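Fovine Brevis hand-held demonstration gripper, pair

Part no. 749-B. Supplied as a matched left and right unit.

The Brevis records manipulation tasks directly from an operator's hands. Each unit has a white body, two black fingers and a camera looking out over the jaws. No arm is needed at the recording stage -- the operator picks up both units and does the job at normal working speed. Two-handed work on fabric, such as stretching a T-shirt between the jaws before a fold, is a typical use.

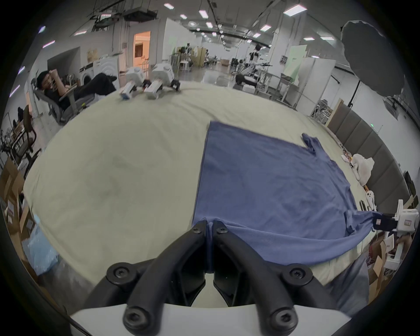 Finger opening and unit position are logged with the video on a common clock. Recordings can be replayed on any arm fitted with the matching Brevis end tool (sold separately).

Jaw opening: 126 mm maximum
Finger fixings: hex-socket screws
Spare fingers: 3 pairs included
Cable: 5 m, locking plug

Wipe the jaw faces before use with pale fabrics. Recalibrate after any finger change.

Technical enquiries: Manju Kushwaha, Amthorpe office.
Page revised 2025-12-08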